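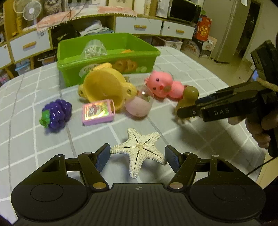 *Starfish between the fingertips, the second DAS gripper over on the right.*

**Comparing fingertip pads on hand-held grippers** (posted by plernumero_fan, 22 July 2024)

Hi all! I finally have a pair of these going at home, one per hand, and I wanted to ask how you folks pick pads. I'm on the dark blue rubber ones and I like them a lot so far, but my old Quezada set was softer and I keep wondering (my wife says out loud, and too often) whether I should go back. The starfish is my worry piece, all ridges and five grooved arms.

**Kelly Tindall**
Oh, stay with the firmer pads! I ran soft ones for 4 months and loved them right up until they started to peel at the corners. For dried, brittle stuff just close slower.

**krum_r**
Sorry Kelly, I can't agree. Slow closing is fine for one grab, but over 2000 grabs your hand gets tired and you squeeze harder without noticing. Soft pads forgive that.

**plernumero_fan**
You may both be right, which doesn't help me much, ha. I'm doing the bin as well, with the grape toy down among everything else, and there I care more about finger width than softness.

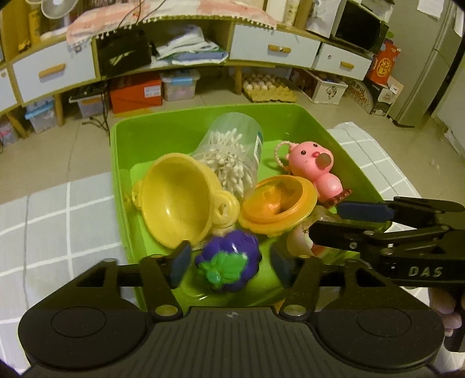 **Hui-mei**
Finger width matters more to me too, and so does how far the camera sits behind the tips. Before you buy anything, try 80 grabs with each pad on the same toys and write down the drops. I'd love to see the numbers, even messy ones.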